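About Us

Erley started with one bench and two silver arms, and we still have both! Our shop in Miltulia looks after two-arm tabletop cells for schools, small labs and a few very patient factories. We set them up, we keep them running, and when something goes wrong we come and fix it.

The cell we know best is the one we call Pradis. She has 93 lines on her setup sheet, and every one of them got there the hard way. Black cloth goes down first, then the arms get bolted up, then we sort out the cables — and the cables take longer than anything else. Too tight and the wrist pulls on its connector, too slack and the loop catches on whatever is on the table.

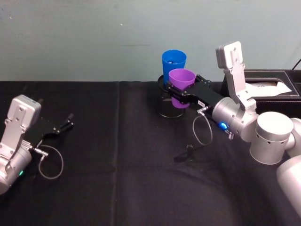

After that come the cups. We love the cups! Plastic ones, cheap and bright, set into a glass container and lifted out again, 50 times per arm before we sign off on a grip setting. If the fingers squeeze too hard you see it in the plastic right away, and we go back and tune.

Every Wednesday we check finger pads, mounting bolts and connectors on our own cells. Customers get the same check sheet we use, coffee stains and all. We've done 107 service visits so far, most of them out toward Chung, and we still get excited pulling into the parking lot.

Come by and see us. The door's open until 5.

Comments

dks_shop: Do you sell spare finger pads, or only fit them on a visit?

marlow7: We got the cable talk in July. Rerouted ours the same day and no more snagging, thanks!

Erley: @dks_shop we do both, just call the shop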